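Week 4 handout: Marking out, sorting and setting down
Workplace Layout for Beginners, evening group

Hello again all. I've typed this up from my own scribbles, so it wanders a bit where I wandered, and I've put back in the bit about tape that I rushed through at the end. If you missed Wednesday you should be able to follow it from here, but do borrow somebody's sketch of the Campos bench as well, as I'm hopeless at drawing on a computer.

We started with the question Adoración Carrasco asked me in the corridor: why bother marking a table at all when you can perfectly well see what's on it? Fair question! My answer is that a bare table doesn't tell you when something is in the wrong place. Put a block down on a plain surface and wherever it lands is fine. Put tape down first and the same block is either in its zone, over the line, or next door. You've given yourself something to check against, and so has the next person who comes along to use the bench.

A zone, for this course, is any area with an edge you can point to. It doesn't need a lid or walls. A tray is a zone too, only one you can pick up and carry off, and I'd like you to keep those two sorts apart in your heads (I call them fixed and loose, Wostitz calls them ground and vessel, and you can use either in your write-up as long as you stick to it).

Then surfaces. I like a plain, matt one in a quiet colour, green or grey for choice. Shiny tops throw the light back at you and patterned ones swallow small pieces. Tape wants to be a colour that stands well away from the table and from the things you're sorting – blue on green does nicely, and painter's tape comes up again without taking the finish with it.
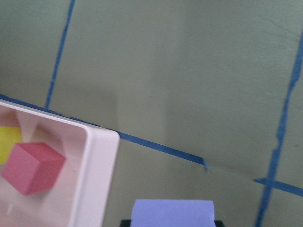

Now, how straight does a line have to be? Less straight than you'd think. Half of you were fussing with rulers and the other half were tearing tape off with your teeth, and both halves ended up with zones that worked. What does matter is where the lines meet. If there's a gap at a crossing, two zones run into each other and you'll get arguments over the piece that's sitting in it. Decide before you start whether a gap counts as left or right, write it on your sheet, and leave it alone. A loose end that curls wants pressing down or trimming, or it'll catch a sleeve.

Trays next. Putance's rule is that a tray never sits on a line, and I used to teach it that way. I've gone soft on it. With a small table you'll sometimes have to let a tray overlap the tape, and then the rim becomes your edge for as long as it's there. Just remember that a tray with high sides throws a shadow, and on a dark afternoon a small dark piece can sit in it quite unseen. Move the lamp, or swap the tray round to the other side.

The Hudier exercise, for those who want to finish it at home: tape a table into zones, put a tray in one corner and take 2 blocks of different colours. Move each block from the tray to a zone and back again, and jot down every time you hesitate. The hesitations are the interesting part, far more than how quick you were.

To hand in next time: your layout sketch, your list of hesitations and 300 words on one thing you'd change. Please don't send me 2,000 like last term, lovely as they were – I read them all on the bus and missed my stop.

Bring your own tape if you've got a roll. I'll have scissors.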